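# The court companions of Vekthorpe

The first thing you learn about the Vekthorpe family court is where to sit. Take the bench on the left, past the lifts, and you can see the front door, the registry counter and both courtrooms, while anyone coming in has to turn around to find you. Every woman who has been through the companion program knows that bench, and a good many of them come back to sit on it with somebody else.

I'd been hearing about the companions for ages before I finally caught the early train up from Toditville, and I'll admit straight away that I came home smitten. It's such a simple idea! If you're applying for a protection order and you don't want to do it alone, a trained person meets you at the door, waits with you, sits behind you in the hearing and walks you out by whichever exit you'd like. They don't give legal advice or speak to the magistrate. They carry tissues, a phone charger and an enormous amount of patience.

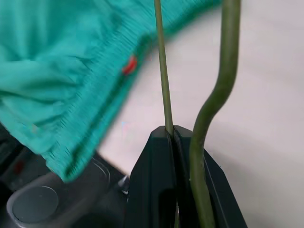

*Teal fabric with a ribbed knit band and a small red tag.*

The program started with 4 companions and one borrowed desk in the Orbán Street library. Last year it went with 253 applicants to 113 days of hearings, and for the first time it had someone on hand for every sitting day, including the awful ones just before the school holidays when the list runs past five o'clock and the vending machine is down to mints.

What I loved most was how much thought has gone into the small stuff. A companion will ask how you're getting there, who has the kids, whether you've eaten. They'll ask what name you'd like called out in the foyer, or whether you'd rather it wasn't called out at all. One woman I spoke to, who had put off her application for two years, told me the hearing itself took less time than parking.

"I'd rehearsed this whole speech," she said. "Then the magistrate asked me three questions and it was done, and I just looked behind me to check she was still there. She was."
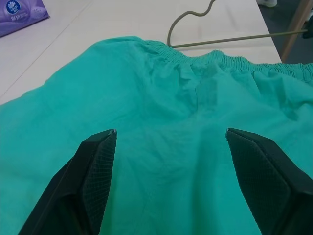

**Words by Canan Canpolat** | Features | 10 March 2026

Hüsnü Ağca trains the newcomers, and he is a joy to watch at work. He spent years as a court interpreter before he moved across, and he's still quick to pounce when a trainee says "calm down" in a role play (he makes them buy the biscuits). The course runs over 8 evenings. Two of those are spent entirely on silence, on how to sit next to a frightened person without filling up the air.

"People want to be useful, so they talk," he told me. "I get them to practise reading the same page of a magazine for twenty minutes. It's harder than it sounds."

There are things the program can't fix. An order is a piece of paper until someone enforces it, and women in the farming country along the Trutano can be more than an hour from the nearest police station. The companions have started making follow-up calls in the week after a hearing, and they've been pressing the court to allow more applications by video link, so a woman out there doesn't have to explain a whole missing day at home. A trial of the video hearings is due to begin in September.

Toditville wants in as well. Its courthouse is smaller and a good deal shabbier, with one waiting room for everybody, so applicants and respondents can end up sharing the same row of chairs. Ağca has already been down to look it over. He went through every door, tried the side gate, asked for the storeroom next to the registry to be cleared, and then sat in the foyer for most of an afternoon working out where the bench should go.

The next training intake in Vekthorpe is open to anyone over 21 who can spare two mornings a month. You'll need a police check, a referee and comfortable shoes. Applications go through the library desk on Orbán Street, where they still keep the forms in the top drawer.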